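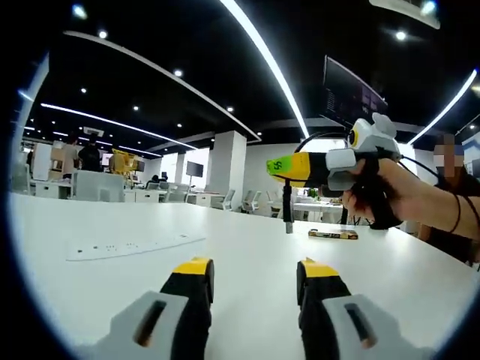 # Clearing and cleaning a long white table

Last updated March 29, 2024

These notes cover the long shared tables in the open-plan office at Fajardo. They should work for any white table with a smooth, sealed top. Allow a quarter of an hour for a table in normal use, longer if people have been leaving things on it all week.

## What you need

- 2 microfibre cloths
- a bowl of warm water with a small squirt of washing-up liquid
- a dry tea towel
- a shallow tray for small items
- a folder or large envelope for loose paper

## Clear the top

Start at one end and work towards the other. Small boxes go in the tray first, closed, with the printed side up so that people can find their own. Don't tip anything out to see what's inside.

Then pick up the paper. A white sheet lying flat on a white table is easy to miss, so run your palm over the surface before you put any water near it. Printed sheets go in the folder in the order you find them, even the ones that look like scrap. If a sheet has nothing on it but dots or marks, it may still be in use — ask before you bin it.

Cables should be coiled loosely and put on a chair. Leave anything plugged in where it is and clean up to it.

## Clean

1. Wipe off crumbs and dust with a dry cloth, towards you and into your hand.
2. Dampen the second cloth and wring it out well.
3. Wipe in long strokes along the length of the table, overlapping each one slightly.
4. Do the edges last, including the underside of the lip where hands rest.
5. Dry with the tea towel straight away. Strip lights show up every smear on a white top.

## Marks that won't shift

Pencil comes off with an ordinary rubber. For biro, lay a damp soapy cloth over the mark for 2 minutes and wipe again. Tape residue usually rolls off under a thumb once it has been warmed with a wet cloth.

Avoid scouring pads and cream cleaners. Jericho Javier used one on the table nearest the Korby room in July and it left a dull patch that still catches the light. Fine abrasive paper (400 grit) made it worse.

## Put things back

Return the boxes and paper to the end of the table they came from. Square the sheets up with the edge and keep them clear of the places where people put drinks down. Anything still in the tray at the end of the day goes on the Urell shelf with a note of which table it was on.

Rinse the cloths and hang them over the side of the sink.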